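Magazine > Film > Features

27 May 2022
By Wouter De Haan

I watched Brindemitz on a Tuesday night with the volume too high and my phone in the other room, and I've been bugging people about it ever since. It's a small family drama set in a harbor town called Gondby, it runs 103 minutes, and hardly anything happens in the first 72 of them. I loved it!

The setup is simple. Two sisters inherit their father's movie theater, the Notamlow, and can't agree on what to do with it. The older one wants to sell. The younger one keeps booking westerns for a crowd of six. Their uncle (everyone just calls him Boersma, even his wife) wanders in and out with opinions and a bag of oranges.

What got me was the sound. You hear the projector through the wall in nearly every indoor scene, and when it finally stops, about the time the sisters have their big fight over the lease, I sat up straight. I wish the fight itself were shorter. It goes around twice, and the second lap tells us only what the first one did.

The acting is uneven, I'll admit that. The younger sister is terrific, all elbows and bad timing, while the older one spends a lot of the movie looking out of windows. Give her a joke or two! The one time she laughs - over a burned pot of soup - the whole picture warms up.

We we've got a running list of small-town movies in our house, and this one went straight near the top. My kids lasted half an hour before they drifted off to play, so don't count on it for family night.
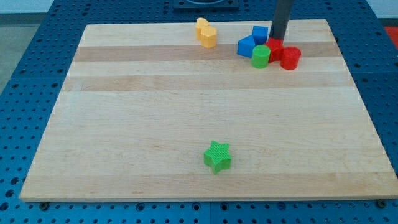 Green star on a striped wooden board.

I do have one real gripe, and it's the ending. There's a jump to December, the snow looks fake, and a letter gets read out loud that should have stayed in its envelope. A friend of mine thinks the letter is the best part, and we argued about it all the way through dinner. See it in a theater if you can, preferably an old one with squeaky seats.

We use cookies to remember your settings and count visits. Accept | Manage choices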